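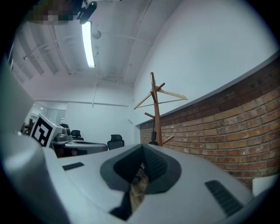 Section 3: Setting up the rainwater tank and diverter

Read all of this before you cut the downpipe. Once it's cut it's cut.

3.1 Before you start

You need the Troveck tank, the stand, the Ernel diverter (the grey box with two collars), the hose, and the bag of fittings taped inside the lid. Also a spirit level, fine hacksaw, tape measure, pencil, drill with masonry bit. Ladder only if your bracket is high up. Most aren't.

Tank volume is 190 litres. Full, it's far too heavy to shift, so get the position right now.

CAUTION – never stand the tank on loose slabs, gravel or turf. It will lean, then it will go over.

3.2 The base

1. Pick a spot next to the downpipe. Hose is short, so close.
2. Clear the ground and tread it down hard.
3. Lay the paving slab. Check it both ways with the level, then check again corner to corner.
4. Put the stand on the slab, wide end down. Rock it. If it moves, lift it off and pack under the slab, never under the feet.
5. Tank on stand, tap facing out. Make sure a watering can fits under the tap before you go any further.

Note: leave a hand's width between tank and wall. You'll want to get behind it for the drain plug.

3.3 Cutting the downpipe

Dry day. Gutters clear. If the gutters are full of moss do that first and come back.

1. Take the level across from the inlet hole on the tank to the downpipe. Mark it in pencil.
2. Measure 654 mm down from the lowest pipe bracket. Your pencil mark has to be below this point. If it's above, move the bracket up (see 3.6).
3. Hold the diverter against the pipe and mark top and bottom of the cut using the two lines on its side.
4. Cut square. Go slow, thin pipe cracks.
5. Clean the edges with sandpaper, inside aswell.
6. Push the top collar on, swing the diverter in, drop the bottom collar. Don't glue anything.

CAUTION – cast iron or asbestos cement pipe: stop. Do not cut. Ring the help line and ask for Yanling Zou or Yutong Xu, mornings are best, closed after 2 on a Friday.

3.4 Hose and seals

1. Fit the rubber seal to the tank inlet, lip on the outside. Washing-up liquid helps. Grease doesn't, it rots the rubber.
2. Push the hose through until the ridge clicks past the seal.
3. Other end on the diverter, clip finger tight plus half a turn.
4. Hose should be level or drop slightly towards the tank. No dips – water sits in dips and freezes.

3.5 First fill

Put 2 buckets of water in by hand. Check the tap, drain plug and inlet. Dry round all of them with a cloth, wait, look again. Drip at the tap means the washer is in backwards, ususally.

Then lid on, turn to lock. Keep it locked, always, if there are children or pets about.

3.6 Moving a bracket

Undo both screws, slide bracket up, mark new holes. Drill into the brick or the mortar as you find it, but use the long plugs for mortar. Fill the old holes.

3.7 Winter

Turn the diverter dial to W. Drain the tank, leave the tap open. Back to S when the hard frosts are done, end of February in mild areas, later up north.

Spare seals and clips: ask for the Ren kit. The Tilberg kit fits the older square tank only.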